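Gripper comparison, working meeting
June 26, 2019, Asdale shop, small room

Started late, projector again. Notes from last time accepted, no changes.

1. Where we are
Vaveck fingers on the hand-held tool, all runs done. Stelitz set only half done, controller kept dropping the close command. Total so far 1141 grasps logged, both sets. Enough to compare on the easy parts, not on the thin ones.

2. Vaveck vs Stelitz
Vaveck opens wider, slower to close. Stelitz quicker but slips on anything smooth. 43 drops on Stelitz, most of them the short tubes. Argument over whether drops in the first hour should count, pads were new. Decided: they count, mark them in the sheet.

3. Camera
Wrist camera stays where it is. Request to tilt it down 5 degrees so more of the finger faces shows. Against: have to redo calibration for both sets. Left open untill the Stelitz runs are finished.

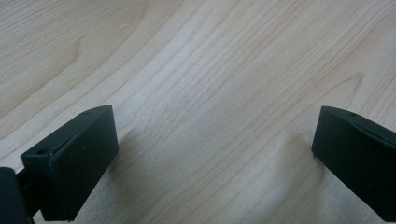
Exposure to be locked before each run, auto is drifting and the Wei controller log doesn't record it. Same lamp position for both grippers from now on.

4. Controller
Wei firmware rolled back, drop-outs roughly halved. Still 3 cables to swap. Spare controller wont arrive before October so no point waiting.

5. To do
- finish Stelitz thin parts
- swap cables, rerun the bad block
- fix column names in sheet (width is in mm, not cm!!)
- quote for second set of Vaveck pads

Next meeting when the Stelitz runs are in. Closed 4:20.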